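Friday talk, home care evening. Speaker: Delia Ocampo. 70 seats, so speak up.

Open with the claim on every tidying blog: a room stays tidy if everything in it has a home. I've heard it for years and I don't buy it. Ask for a show of hands. Who has a home for a net?
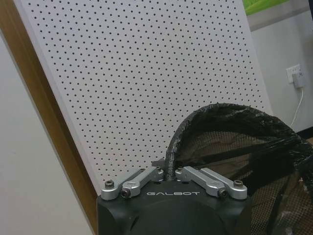 PART 1: AWKWARD THINGS

Black mesh, rim wrapped in tape, and the tape is wrinkled. It won't fold or stack. The Phelan method says hang it. Fine, on what? Pause here. Nasrin will want to argue, let her.

Then the floor test. Stand in the doorway and look down before you look at the shelves. People buy a shelf first and go on dropping things where they always did. Mention my 4 weeks with the Kumau planner (3 of them wasted).

Next slide. Give them a minute to look around the room for themselves.

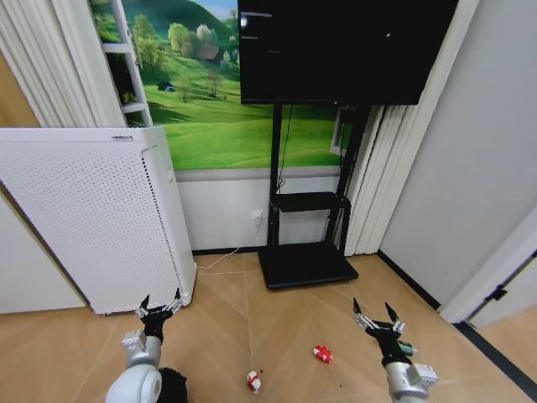

Red-and-white bits on the floor, air purifier at left, hills on the back wall.

Ask what they'd pick up first. Most will say the small stuff. I'd look at the white cable running across the floor. The mural is cheerful, but I doubt a picture of hills ever got a floor swept. There are dark specks down there too.

Questions, then hand over to Orestis.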